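About Entwistle

Entwistle is a supplier of refurbished office and classroom equipment to schools, colleges, charities and small businesses. The company was formed in Hovlow, where it still has its registered office, and now operates from two further sites at Eswood and Toltton. It employs 41 people.

Our history

The company began as a dealer in second-hand office furniture. Its first premises were a former seed warehouse beside the canal at Hovlow, and for a number of years its trade consisted almost wholly of desks, filing cabinets and chairs bought from firms that were moving or closing. Computers were added when a local college asked whether the company would clear a teaching block and take the machines along with the tables. The college later bought a good many of them back, cleaned and repaired, for use in its library.

Premises at Eswood were taken on when the Hovlow warehouse could no longer hold both sides of the business. Furniture remained at Hovlow and all electrical work moved to Eswood. The Toltton depot was opened later, mainly to shorten deliveries to customers on the coast, and has a small showroom which is open to the public from 9.30 am to 4 pm.

What we do

Our work falls under the following headings.

Clearance. We collect unwanted furniture and equipment from offices, schools and public buildings. A written list of everything removed is sent to the customer within seven working days of collection.

Furniture. Desks, tables, shelving and seating are inspected, repaired where this is sensible, and sold singly or in sets. Upholstery is carried out at Hovlow, and customers may supply their own fabric if it meets the current fire rules.

Computers. Desktop machines, screens and printers are checked, cleaned and offered for sale with a one-year guarantee. Storage drives are wiped or destroyed before any machine is sold, and a certificate is issued for each one.

Desktop computers and their parts

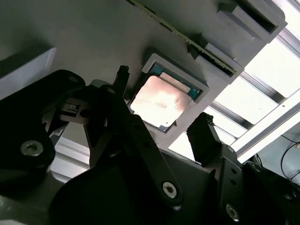
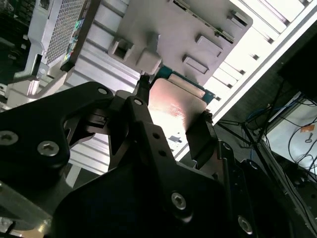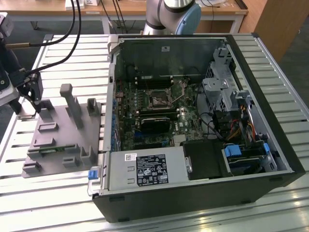

Where we work

The Hovlow site contains the furniture store, the upholstery room, the accounts office and the main telephone line. Eswood houses the electrical workshop and the parts store. Toltton holds finished stock only. Visitors to Hovlow and Eswood are asked to make an appointment, as both are working sites with vehicles moving in the yard. There is level access at all three addresses, and parking for disabled visitors is provided at the front of each building.

Our customers

In the last financial year the company supplied 436 organisations. Primary and secondary schools form the largest group, followed by charities and housing associations. We also serve parish councils, village halls and a growing number of people who work from home and need a single desk or chair. There is no minimum order. Orders of more than £2,000 are delivered free of charge within the county - smaller orders are charged according to distance.

The school grant scheme

Each March the company sets aside a quantity of furniture and equipment to be given to schools without payment. Applications are made on a short form, available from the Hovlow office, and should be signed by the head teacher. Schools may ask for particular items, though these cannot always be promised. Past awards have included library shelving, music stands, a full set of science stools and a kiln. A school that has received an award may not apply again in the following year.

Employment and training

Most of our staff joined the company without previous experience of the trade. Apprenticeships are offered in upholstery, warehouse work and electrical repair, and apprentices attend college on one day each week. All staff receive the same holiday allowance and belong to the same pension scheme. Vacancies are advertised on this website and on the noticeboard at Toltton.

Care for the environment

The company's policy is to repair first and to recycle only what cannot be sold, given away or used for parts. Timber that is beyond repair is passed to a community workshop in Eswood. Metal is sorted and sold for scrap, and electrical waste is handled by a licensed contractor. Our delivery rounds are planned so that collections and deliveries in the same district are made on one journey - customers who are able to be flexible over times are asked to say so when ordering.

Comments and complaints

Comments on any part of our service should be sent in writing to the Hovlow office, marked for the attention of the Office Manager. Complaints are acknowledged on receipt, and a full reply is sent once the matter has been looked into. Customers who remain dissatisfied may ask for the matter to be reviewed by a director.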